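How to repair small dents and holes in a plaster wall before painting

Written by Danish Mirani

When we moved into our house the walls of the corridor were full of small damages: nail holes, dents from furniture, and one bigger hole where a door handle was hitting the wall for many years. I did the whole corridor by myself during June and learned a lot from my mistakes, so I write the method down in the order I would do it today.

This page is for plasterboard walls and for old walls with a hard plaster skin. It is not for walls with damp. If your wall is stained brown or the paint falls off in flakes, find first where the water comes from and come back to the filling later.

What you need

A tub of ready-mixed filler (mine was the lightweight kind from Prostis)
A narrow filling knife and a wide one
Sandpaper, 120 grit and 180 grit, and a cork block
A sharp utility knife
Self-adhesive mesh tape for any hole bigger than a coin
A soft brush and a damp sponge
Primer, and the wall paint in the right colour
A dust mask and an old sheet for the floor

Step one. Find the damages

Switch off the ceiling light and put a lamp close to the wall, so the light runs along the surface. Every dent makes a shadow. Mark each one with a light pencil cross beside it. Do not use a pen or a marker, the ink comes through the paint even after two coats and you will be very sorry.

Step two. Clean and cut

With the utility knife cut away the loose paper and the raised edge around each hole. Plasterboard makes a small crater when you pull out a nail or a plug, and if you fill over the crater you get a bump. I press the rim inwards with the handle of the knife until my finger does not feel it any more.

Old plugs are a separate question. If the plug turns, put a screw halfway in and pull it out with pliers. If it doesn't want to move, knock it a little deeper than the surface and fill over it.

Brush out the dust. On old plaster, wipe the hole with the damp sponge, otherwise the dry plaster drinks the water from the filler and the filler cracks. Plasterboard needs only the brush.

Step three. The first filling

Take a small amount on the narrow knife and push it into the hole with the blade nearly flat to the wall. Then hold the blade more upright and pull once across to take away the extra. One pull, maybe two. Beginners (I also) like to go back and forth many times to make it beautiful, and each time the knife drags some filler out again.

For deep holes make two layers. A thick layer dries on the outside and stays soft inside, and later it sinks.

For the door handle hole I put mesh tape in a cross, pressed it well to the wall, and spread a thin layer over it with the wide knife. The layer should go past the tape by the width of three fingers on each side. The weave of the tape will be visible after this layer -- this is normal.

Step four. Wait

The tub says two hours. In our corridor, with no window, it was better to leave it until the next morning. The filler changes from grey-white to a brighter white when it is dry, and it does not feel cold under the hand.

Step five. Sand, and fill again

Wrap the 120 paper around the cork block and sand with small circles. Don't press. Put on the mask, the dust is very fine and it travels to every room, so close the doors also. Afterwards put the lamp beside the wall again. Some places will have sunk a little and need a second thin layer. When this is dry, finish with the 180 paper.

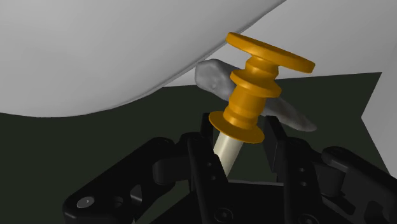
Close your eyes and move your palm slowly over the repair. The hand notices an edge much sooner than the eye does. If you feel a step, make the filler wider, not higher: add a thin layer around the outside and let it run down to nothing.

Step six. Prime

Wipe the dust with a sponge that is almost dry, then give every repair a coat of primer. I skipped this on the first wall, and all my repairs came through as dull spots under the paint. The filler takes in the paint faster than the wall around it. I had to paint that wall three times.

Step seven. Paint

If you have the same tin left, stir it very well and try it on a hidden place. Even the right colour can look different when the wall is some years old. With small repairs I dab the paint with a small foam roller and let it fade at the borders. With many repairs it is less work to paint from corner to corner.

Our colour was called Druvby, a very light grey, and the shop mixed it again from the number on the lid. Write this number somewhere before the lid becomes rusty. I keep mine on a piece of tape inside the electricity cupboard.

Cleaning the tools

Wash the knives at once and dry them, or they will have rust spots that scratch the next filling. Close the tub with a piece of plastic film under the lid. Don't pour the washing water with filler in the sink. Let it stand in the bucket overnight, pour off the clear part and put the rest in the garbage.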